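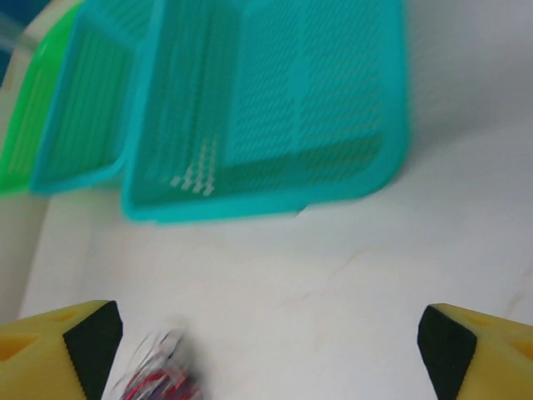
Chapter 4
Second chambers

By the end of this chapter you should be able to:
explain the difference between a one-chamber and a two-chamber parliament
describe the main ways in which members of a second chamber are chosen
say what a second chamber can do when it disagrees with the first

4.1 Why have two chambers?

Chapter 3 dealt with the chamber that most voters have in mind when they talk about parliament. It is usually elected by the whole adult population, and in a parliamentary system the government needs its support to stay in office. Many countries also have a second chamber, often called a senate or an upper house. Others, such as New Zealand and Denmark, used to have one and abolished it.

There are two common arguments for a second chamber. The first is that laws are better for being read twice by different people. A bill passed in a hurry may contain mistakes, and members who did not write it may spot them. The second argument applies mainly to federal countries. If seats in the first chamber are shared out by population, small states or provinces can easily be outvoted. A second chamber can give them a stronger voice, as in the United States and Australia, where each state has the same number of senators whatever its size.

Opponents reply that two chambers cost more and take longer. They also ask who should win when the two disagree. If both are elected, each can claim to speak for the people – and a government may find itself unable to pass its budget.

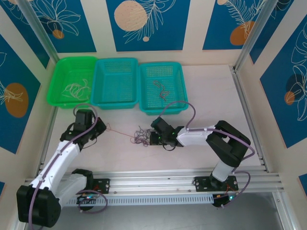
Figure 4.2 Three mesh baskets, one green and two turquoise, with two robotic arms on a rail.

Case study: the Wemberg council

Wemberg is an imaginary province used throughout this book. Its assembly has passed a bill to merge the smaller school districts. The upper council has 24 members, and nearly all of those from rural seats are against the merger. Under the province's constitution the council can delay a bill for one year but cannot stop it for good.

Read the two speeches at the end of the chapter, one by Paora Ormsby for the bill and one by Merle Trevaskis against it. Note which points are about schools and which are about the powers of the council. You will need your notes for section 4.3.

Key terms
unicameral, bicameral, upper house, suspensory veto, deadlock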